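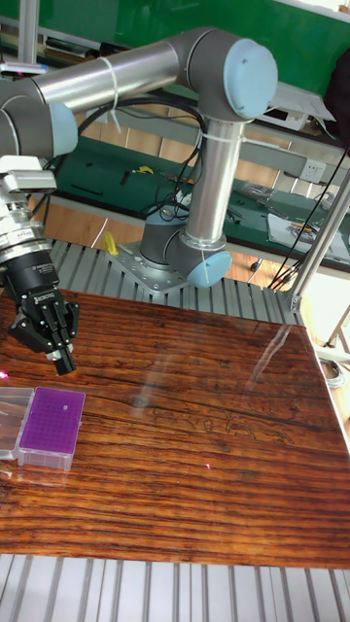 Prallmont Gripper Comparison Set
Data card, revised 9 Oct 2024

Summary
The set contains 500 recorded pick attempts on small laboratory plasticware, made with 4 grippers and 2 motion controllers. It was prepared by the Achari group at Dakthorpe for the comparison of grip settings. It is not a safety test.

Contents
Each attempt has one folder holding the joint log, the commanded finger opening, the wrist camera video and the fixed camera video. Folder names begin with the gripper code. VK denotes the Verkach two-finger parallel type.

Labels
Outcomes are recorded as held, slipped, missed or stopped. Labels were entered by the operator at the time of the attempt. Of the total, 121 were checked by a second person, and these are marked in the index file.

Known limits
The tabletop is glossy, and glare affects some views from the fixed camera. Clear plastic boxes are hard to separate from the background. Users training on depth should exclude them.

Changes
Force readings will be added in December.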